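3. Local memorials and the upkeep of names

3.1 The honor roll at Vistwood

The honor roll at Vistwood was put up by public subscription and carries 107 names. It was first hung in the district school and moved to the public hall when the school closed. The minutes of the hall trust record the move in a single line, and they do not say who paid for it. The names are set out in alphabetical order, without rank or unit, and those who died are marked with a small cross. This was a common choice in farming districts, where families of officers and enlisted men were expected to sit in the same rows at the yearly service.

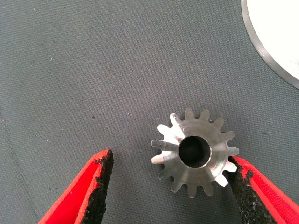

A second panel was added after a later war. It follows the layout of the first but uses a different style of lettering, and 11 family names appear on both. Residents who were interviewed for this study often spoke of the two panels as one object, and several were unsure which war a given relative had served in. We take this as a sign that the roll is read mainly as a list of local families and only then as a record of military service.

3.2 Missing and corrected names

Requests to add a name were found in the records of both Vistwood and Firkent. At Firkent, a town of 900 people at the time of the first unveiling, the rules limited the roll to men who had enlisted from within the district. Nurses were left out, as were farm workers who had moved away for a season and signed up elsewhere. The rule was relaxed in stages. Letters kept with the minutes show that families argued their case on the basis of church membership, school attendance or land held in the district, and that the trust accepted all three at different times.

Figure 4. Firkent and Vistwood local history survey.

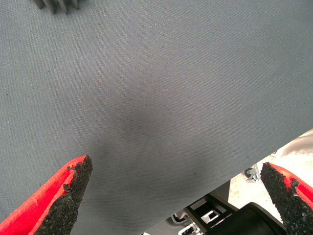
By the Mindemer Regional History Unit
Published 23 September 2025

Spelling errors were handled less evenly. At Vistwood, the surname Garcia was cut with a wrong letter and remained so for three decades, although the family had written to the trust within a year of the unveiling. The correction was made when the panel was taken down for cleaning. No service was held to mark the change, and the local newspaper did not report it.

3.3 The yearly service

Attendance at the Vistwood service fell below 100 in the years after the school closed and rose again once pupils from Firkent were invited to read the names aloud. The reading now takes up most of the program. Speakers from the armed forces still attend, but their part has become shorter, and the wreaths are laid by families before the formal opening. The order of service used at Firkent was revised in June to follow the same pattern.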